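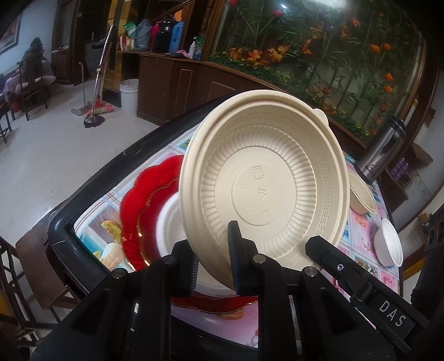
Ankica Pavlović replied that a refusal was also an example, and that the Office had no column for it.

The Secretary noted the remark. The Rurkar Office of Household Demonstration had been asked to deliver 3000 gathered motions to Dalico before the end of the term, and the register stood at 1856. Each entry recorded a hand tool, a vessel, and the manner in which one had taken hold of the other. Bowls were entered under Section Two. Plates were entered under Section Three, unless stacked.

The matter before the Office concerned the household at Purves Lane. The demonstrator assigned there had submitted 50 motions in August, all of them correct in form. In each one the tool approached the bowl, closed on the rim, and lifted. In the last of them the tool approached, remained open for the full period allowed, and withdrew. The demonstrator had marked the entry complete.

Under the existing rules, an entry without a grasp was to be discarded. The Secretary read the rule aloud. Ankica Pavlović asked that it be read again, and it was.

She then stated that she had been the demonstrator. The bowl on that occasion had held her mother's medicine, measured out for the evening, and she had decided it should not be moved. She had made the decision with the tool already in her hand. If the system was to learn from her, she said, it should have that one as well.

The representative from Dalico inquired whether the system could be expected to tell such an entry from a fault in the tool. She answered that she did not know. Her mother had not been able to tell either, and had asked her twice whether the thing was broken.

The Office recessed. On its return the Secretary ruled that the entry would be kept under Section Two, with the field for grip force left blank, and that the Purves Lane household would continue its work. The register was amended to 1857 before the lamps were put out.

Rurkar Office of Household Demonstration | Contact the Registry | © October 2025 | Back to top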